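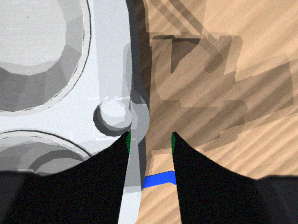
Pale grey-white body on a light tan wooden surface, round recess at upper left.

Reading time: 2 min

Monday, bench by the window

Kettle on at nine, starter out of the fridge and looking sulky. I want to get the Geltetti flour settled once and for all before the Trallcombe open day, so this morning's dough is the same as last week's in every respect except the rest, which I've stretched to 90 minutes. Sandrine Gaillard reckons I've been rushing it all along, and she's very likely right (she usually is, and she's kind about it).

Two loaves, A and B, from one bowl. Water a touch warmer than I meant for the first pour, so I let the jug stand a while and wrote the label out while I waited. The dough felt slack and a bit sticky to begin with, then came together nicely after the second fold – much more willing than the Deschamps ever was at that stage. I do still like the Deschamps for flavour, mind you, and there's half a sack left that wants using up before it goes stale.

A went in at 245 with the lid on, lid off after 15 minutes. B had the same, only I forgot to score it until it was practically through the oven door, and the cut is a shallow, wobbly thing. It burst along the side, as you'd expect. Please don't judge the flour by B!

A is lovely. Good open crumb near the top, tighter underneath, and a crust that sang away on the rack all through my tea. Slightly pale on the base, so next time I'll put the stone in earlier and be patient about it. Salt seems right to me, though Sandrine would like a pinch more, and we've agreed to do one of each and let the Cemergate lot have a taste without telling them which is which.

Still to do: feed the starter before going home, ring about the rye, find out who has the long bread knife. Also the second proving basket has a split in the rim, so mind your fingers if you pick it up. I've left the heel of A in the crock for whoever is in first, there's butter on the shelf.

Filed under: Bench notes, Bread and baking

Contact us | Copyright Trallcombe Bakehouse Workshop | Back to top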